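Nous utilisons des cookies pour améliorer votre visite sur ce site. En continuant la navigation, vous acceptez leur utilisation.

Chez Boychuk, la préparation des coques de téléphone passe en partie au robot

16 octobre 2018, par Yvette Dhillon

L'entreprise Boychuk, qui prépare et expédie des accessoires de téléphonie, a mis en service une cellule automatique dans son atelier de Jadaver. Le système, fourni par la société Onside, prend les coques une par une, les pose dans leur boîte et envoie la boîte vers l'étiquetage. Jusqu'au mois de juillet, ce travail était fait entièrement à la main, par deux équipes qui se suivaient dans la journée.

Selon la direction, la cellule a traité 3 837 coques pendant sa première semaine complète. Une équipe de l'atelier en préparait auparavant quelque 2 000 dans la même durée. La comparaison n'est pas tout à fait juste, reconnaît la responsable de l'atelier, Marlene Pelletier, car la machine travaille pour le moment seulement avec les modèles les plus simples. Les coques à rabat et les étuis souples restent sur les tables manuelles.

Neuf personnes travaillaient à l'emballage avant l'arrivée du robot. Leur nombre est le même aujourd'hui, mais les tâches ont été partagées d'une autre façon. Trois employés surveillent la cellule et préparent les bacs d'entrée. Les autres font le contrôle de la qualité, les retours des magasins et les commandes spéciales, une activité que l'entreprise faisait faire à l'extérieur jusqu'à cette année.

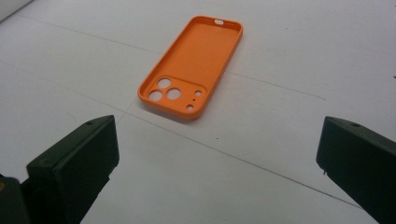
Page modifiée pour la dernière fois à 17 h 42

Une partie du travail nouveau consiste à montrer les gestes au système. Pour chaque modèle de coque, un employé doit indiquer de quel côté la prendre, comment reconnaître le bout où se trouvent les ouvertures de l'appareil photo, et à quelle hauteur fermer les doigts de la pince. Une coque vide est légère et se déforme si on la serre trop. « Les premiers jours, on en a abîmé beaucoup, raconte Mme Pelletier. Ce sont les emballeuses qui ont trouvé le bon réglage, parce qu'elles connaissaient la matière dans les mains. »

Tout le personnel n'a pas le même avis sur le changement. Plusieurs employés disent qu'ils ont moins mal aux poignets à la fin de la journée. D'autres regrettent le rythme d'avant, quand on pouvait parler avec sa voisine de table. Le bruit de la cellule est modéré, mais il est continu, et la zone est fermée par une barrière qu'il faut ouvrir avec un badge. Une demande pour déplacer la salle de pause plus loin a été remise à la direction.

La question des salaires est aussi ouverte. Les trois employés qui surveillent la cellule ont reçu une formation de quelques jours, sans modification de leur contrat. Ils demandent que cette compétence soit reconnue. La direction a promis une réponse avant la fin de l'année.

Une deuxième cellule est prévue pour la gamme Clorirley, dont 1 323 pièces attendent encore une préparation manuelle. La date de son installation n'est pas fixée. Elle dépend, d'après Onside, des essais avec les emballages plus étroits de cette gamme, qui doivent commencer dans les prochaines semaines.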